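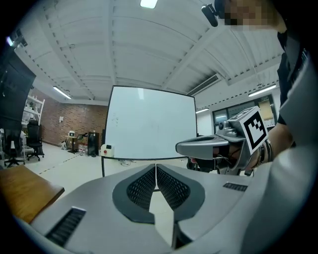
table corner, the orange-brown finish

Sticky wood table top, do I have to strip the whole thing?

Posted by mapleleg in Furniture & Finishes
Thursday, February 13, 2020

Quick one hopefully. Bought a used wooden table, a Kulen, off a guy in Moynihan. Looked great when I picked it up. Got it home, wiped it down, left some bills on it overnight and next morning the bottom envelope was stuck. Peeled it off and there's a faint print of the envelope in the finish now. Mirror image return address and everything.

Things I've done so far:

Warm water and dish soap. Better for maybe a day.
Vinegar and water. Same.
Bottle of Trasell wood cleaner from under the sink. Made it worse I think?? Shiny, then tacky again by dinner.

It's worst right at the edges where people's arms would go. Middle isn't too bad. Underside is fine, legs are fine. No idea what the finish is. Seller said "varnish probably" and also said he used furniture polish on it every week for years, if that matters.

I like the color and don't want to lose it. Also I don't have a garage or a yard, this would all be happening in the room where we eat. Can I just put something over the top? There's a can of Dakico wipe-on clear in the closet, never opened. People coming for dinner the first weekend in March so that's my deadline.

Thanks, typing on lunch

Replies, oldest first

brenfold

Had this with my moms table. Talcum powder lol. Rub it in, wipe it off, not sticky. Put a tablecloth on for the dinner.

Hryhorii Palamarchuk
Member, 3,796 posts

Do not put the Dakico on yet. New clear coat over a soft one stays soft underneath, and over polish it can wrinkle or fish-eye or peel off in a sheet. Then you're stripping both.

Two different problems look the same here. Either there is years of polish built up on top (sounds likely, every week, ouch) or the finish itself has gone soft from skin oil and cleaners. Edges where arms rest going first makes me suspect you have some of both.

Find out first. Pick a spot near the edge, size of a playing card.

Mineral spirits on a white cotton rag, damp, not dripping. Rub with the grain. Look at the rag. Yellow-brown greasy muck is polish and dirt. Keep going with clean parts of the rag until it comes up clean. Then leave it alone overnight. Next day press your thumb on it and hold. If it's dry and hard, congratulations, you only have a cleaning job and you do the whole top the same way.

If it is still tacky after that, the finish is gone in that area and no cleaner brings it back. Next test is for what it is. Underside or inside of an apron, somewhere nobody looks. Drop of denatured alcohol, wait a minute, touch with a cotton swab. Goes gummy, it's shellac. Nothing happens, try a drop of lacquer thinner. Goes soft, lacquer. Wrinkles up or does nothing at all, varnish or poly or some factory coating.

Windows open for all of this, stove off, no pilot lights going. Gloves. Rags with mineral spirits go outside flat to dry, and same for wipe-on finish rags, those ones can really heat up on there own in a pile. Don't ball them up in the kitchen trash. If you have a balcony rail use that.

About the color. Could be stain in the wood, could be color in the finish. If it's in the finish it leaves with the finish, so do a test patch under there before you commit to stripping. If the bare patch comes up pale you'll need a stain, and matching that is its own thread.

If you only need to clean, then after it's hard and dry you can scuff with 400 paper, very light, by hand, with a block. You want dull, you don't want to go through. Vacuum, wipe, then thin coats. I'd put on 3 and let each one go overnight. Read the can and if the can says longer then do longer. Your date is doable if it's only the polish. If it's the finish I would not start before the dinner.

Also stop with the vinegar.

mapleleg

Ok did the mineral spirits spot last night. Rag came up disgusting, like tea. Did four or five passes. This morning it's dry! Compared it to the bit next to it and there is a real difference, I can slide paper over one and not the other. There's one strip right on the rounded part of the edge thats still a bit grabby though.

Is the envelope print going to come out or is that forever

Hryhorii Palamarchuk
Member, 3,796 posts

Good. Mostly polish then. Do the rest of the top, small areas, change rags more than you think you need to. Give the edge another couple days with air moving over it before deciding, sometimes it firms up a bit once the gunk is off. If it doesn't, you can strip the edge only and blend, bit fiddly, wait until after your guests.

Print: depends how deep it went. Often the scuffing takes most of it. Tilt a lamp low across it and see if you can feel it with a fingernail. If you can't feel it, it'll probably go.

dottie_r

Came here from search with the same thing on a sideboard. Can I use the odorless kind of mineral spirits? And is it ok on top of a painted part? Mine has painted drawers

Hryhorii Palamarchuk
Member, 3,796 posts

Odorless is fine, slower on the wax. You still need the windows open. For painted drawers test on the back of one first, and if any color lands on the rag stop there and use soapy water only.

1000wattjim

I'd just sand it all down and start over tbh. Took me a weekend on mine, 1,000 times happier with it. Mine was pine though and outside

mapleleg

no yard, see above. Doing the second half of the top tonight, will post how the edge is once it's had a few days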